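How a Small Book Prices a Best-of-Seven

Flodov takes bets on second-division basketball and hockey and on very little else. The head of its series desk has priced playoff markets there for 18 seasons and agreed to talk on the condition that the piece stay on method. We spoke at the Flodov office in Bremgate on a Sunday, in the gap between the early games and the late ones.

The first subject was the series price itself, the number that moves after every game and that most bettors read as an opinion.

"It's a calculation," the head of the desk said. "You take a win probability for each remaining game, home and away, and you run the tree. If the series is tied at two and the home team has two of the last three, there are only so many ways it can end. The opinion is all in the single-game numbers."

Those single-game numbers start from a power rating that is updated overnight. Home court is added as a flat value for the regular season and cut slightly for the playoffs, where travel is lighter and both teams get the same rest. The desk then applies injuries by hand.

"Injuries are where the hours go. A starting guard is listed as questionable. He could play all of Game 5, or half of it, or none, and that feeds Games 6 and 7 as well. So you price two series, one with him and one without, and weight them. The weights get argued over."

The example offered was Morine against Nikolaidis, a second-round series last spring. Morine had the better record and opened as a clear favorite at home. It lost Game 1 by a wide margin, and the price on the series moved less than customers expected.

"We had messages asking if the board was frozen," the head of the desk said. "One loss at home costs you a home game. It tells you a little about how good the team is, but a little is the right word. We moved the rating by under half a point. The rest of the move was just the tree with one branch gone."

Bettors, in this account, tend to overreact to margin. A blowout in Game 1 brings money on the winner for Game 2, usually in the first hour after the line is posted and usually in small amounts. The desk lets the line drift toward that money and waits for larger bets to come back the other way. Flodov caps a single series bet at $2,000, low by the standards of the trade, and the cap shapes how much can be learned from any one ticket.

"A bet at the limit from an account with a record is information. Forty-dollar bets on last night's winner are noise, but they add up, and you still have to hold the other side of them."

Hockey is handled separately. Goals are scarce, the goaltender carries much of the rating, and a single game between two playoff teams is rarely priced far from even. A favorite at +130 to come back from one game down may be the same quality of team as a basketball favorite at a much shorter number.

"People see an upset in Game 1 in hockey and call it a shock. On our board the underdog was at +238 for the series and not much over even money for the night. Those are two separate statements. The first one needs four wins."

The starting goaltender is the last input to be confirmed, often 30 minutes before the puck drops. Until then the desk keeps its limits down. After a confirmed change the line comes off the board, is recalculated and goes back up -- a process that used to be done on paper and is now a single form with two fields.

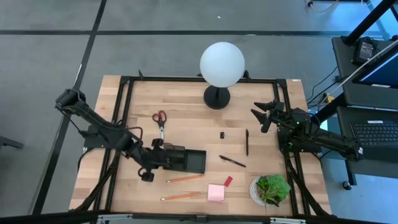
Does the desk ever price a team as "due" after two straight losses?

The model has no term for it. A team that has lost two straight on the road and is going home gets the home value for the next game, and that accounts for nearly all of the change in its price. The desk tested a separate bounce-back adjustment against its own closing lines over several seasons and dropped it when it made the forecasts worse.

On live betting the answers were shorter. Flodov offers it for games but suspends the series market from tip-off to the final whistle.

"The tree needs a finished game. You can feed it a live probability, and larger books do. With our staff, one late score correction and you've sold a bad number to everybody who was watching."

The late games were 20 minutes off by then. Nikolaidis had a forward listed as doubtful, and the two versions of the series were open side by side, still waiting for a weight.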